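Drimance 家谱管理系统 用户手册
第四章 录入家族成员与婚姻关系
2020年4月修订

4.1 准备工作
录入前,请确认已取得所属家族档案的编辑权限。单个档案最多可收录2,216名成员,超出后须另建分支档案。

4.2 新建成员
1. 在主菜单中选择“成员”,点击“新建”。
2. 填写姓氏、名字及曾用名。女性成员一律以婚前姓氏登记,婚后姓氏填入“别名”栏。
3. 填写出生日期与地点。地名按事件发生时的行政区划录入,现行名称写入备注。
4. 在“来源”栏注明依据,如教堂登记册、人口普查表或墓碑铭文。
5. 点击“保存”,系统自动生成成员编号。

注:日期不详时,可只填年份,并在“精度”一项中选择“推定”。请勿以1月1日代替未知日期。

4.3 建立婚姻关系
1. 打开配偶任意一方的成员页,选择“关系”中的“添加配偶”。
2. 输入另一方的成员编号。如有同名者,须核对出生年份与父母姓名。
3. 登记结婚日期、地点及证婚人。
4. 同一成员有多次婚姻的,按时间先后分别登记,子女归入相应婚姻项下。

注意:两名成员合并后无法撤销。合并前请导出备份文件,并由第2名编辑复核。

4.4 上传附件
1. 附件支持扫描件与照片,单个档案以700件为限。
2. 每件附件须关联至少一名成员或一处地点。
3. 说明文字不得超过60字,应写明原件收藏处。

注:祖居地、墓园及迁徙路线的照片,请关联至“地点”,不要关联至个人。

4.5 在世成员的隐私
在世成员的资料默认仅对编辑可见。公开前须取得本人书面同意,并将同意书上传至该成员页。权限变更由档案管理员 Amra Kolev 统一办理,申请表见附录二。 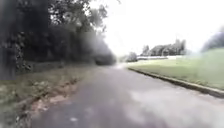 申请表提交后,申请人可在“我的申请”中查询办理进度。未获批准的,可补充材料后重新提交,原申请编号继续有效。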